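Vaso Everyday Bowls and Cups
Mix-and-match tableware in solid colors
Sold singly or in sets
Item group 558

Add to basket | Save for later | Ask me about this item

I've sold a lot of bowls over the years, and these are the ones I keep taking home. I started with two for my own kitchen, then my sister wanted a few, then I broke down and put them in the shop. The Vaso range is simple: round bowls in a handful of sizes, cups to go along with them, each piece in one plain color. No flowers, no gold line around the rim that you have to baby. You pick the colors you like and put them on the table.

What I use them for

The large bowl is the one that earns its shelf. I make salad in it, I let bread dough rise in it, and on Sundays it holds popcorn for whoever is on the couch. It's wide, so you can get both hands in and toss things without half the lettuce landing on the counter. The medium one is my soup and noodle bowl. I know the listing calls it a cereal bowl, but if you eat cereal out of that thing you're hungrier than I am! The small one is for dips, olives, chopped onions, the last spoonful of rice you can't bring yourself to throw away.

The cups are plain and they hold what a cup should hold. I drink my morning coffee out of one and my kids use them for juice. They also make a good scoop for rice or birdseed, and I keep one in the flour bin for exactly that.

Sizes

Small bowl: 9 oz
Medium bowl: 24 oz
Large bowl: 75 oz
Cup: 10 oz

All of those are measured to the rim, so knock a bit off if you're carrying soup across a room. The large bowl weighs more than the others, as you'd expect, but I can still lift it down from a high shelf with one hand.

Colors

The blue is bright. I'm saying it plainly as I've had a couple of people expect navy, and it's nowhere near navy. If you want a color that shows up from across the kitchen, get the blue. The light green is much softer and goes with pretty much anything, especially wood and dark tablecloths. Orange is the cheerful one — I like it best in the cups. Other colors come and go depending on what's in the delivery, so look at the drop-down menu before you set your heart on one.

Colors can shift a little from one batch to the next. If you're adding to bowls you bought last year and it matters to you that they match, send me a note first and I'll hold a new one up against my own and tell you what I think.

Sets

You can buy everything singly. If you'd like me to do the picking, there are two sets.

The Brommont set is for a small household: a large bowl, two mediums, two smalls and two cups, in mixed colors. It's what I'd give somebody moving into a first apartment.

The Zarholm set is the big one, with two large bowls, six mediums and six cups. Families buy it, and so do people with a cabin who are tired of eating chili out of mugs. It ships in two boxes, and they don't always turn up on the same day.

If you want a set in all one color, put it in the order notes. I can usually do it in green. Blue takes a little longer.

Washing and storing

Dishwasher is fine, top or bottom rack. I put mine through most nights. Tomato sauce can leave a shadow on the lighter colors if you let it sit, and a paste of baking soda gets it off (leave it on for ten minutes, then wipe). Please skip the steel wool. Don't put them in the oven or over a burner, and don't use them under a broiler, which somebody did try.

They nest, small into medium into large, and the stack takes up no more shelf than the large bowl does. Cups go inside the top bowl or on their side wherever there's a gap. I've got a whole set living in the cupboard over my fridge, which isn't a big cupboard.

A few on the table

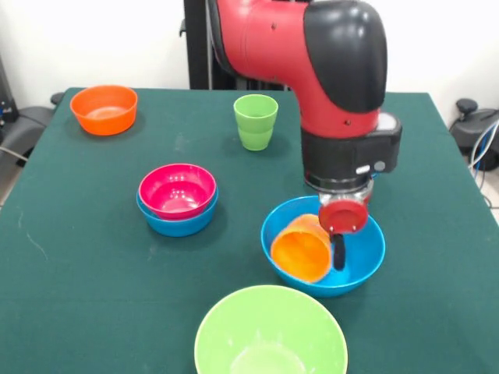 Mixed pieces, March

The big blue bowl has room to spare with an orange cup lying inside it, which ought to give you a feel for the size better than my ounces do. Look at the inside of that cup, too. It's a bright yellow-orange, and the outside is paler. The light green bowl in front is another large one, and you can see how thin and pale the rim is. I have mine out on a dark cloth at home as well, and the green looks lovely that way.

Questions I get a lot

Do the bowls come with lids? No. I stretch a shower cap over the large one when I've got dough in it, and a dinner plate does fine on the medium.

Can I buy one cup? Sure, buy one cup. Shipping will cost nearly as much as the cup does, though, so you may want to throw in a small bowl or wait until you need something else.

Are they good for kids? Mine have used them for years. The small bowl is the easiest for little hands. The large one is too wide for them to carry full, in my experience, and there was an incident with some pancake batter.

Will the cups match the Alemneh saucers? People ask this because I used to sell the two together. The saucers are still on the site, on their own page, and the cups sit on them fine. The orange of the cup and the orange of the saucer are different oranges, so I'd go with green or blue underneath.

Shipping and returns

I pack everything in paper, with a layer between each bowl, and orders go out twice a week. Single pieces usually leave on the next run. Sets can take a few extra days when I'm waiting on a color.

If something arrives chipped or cracked, send me a picture and I'll get another one out to you. You don't need to mail the broken one back. If you simply don't like the color, you've got up to 42 days to return it unused, and you pay the postage on that one. Keep the box until you're sure — it makes the trip back a lot easier.

Gift wrap is available on single bowls and the Brommont set. The Zarholm boxes are too big for my paper.

Goes well with

Alemneh saucers
Vaso serving spoons
Dark green table cloth, two lengths
Dish towels, pack of four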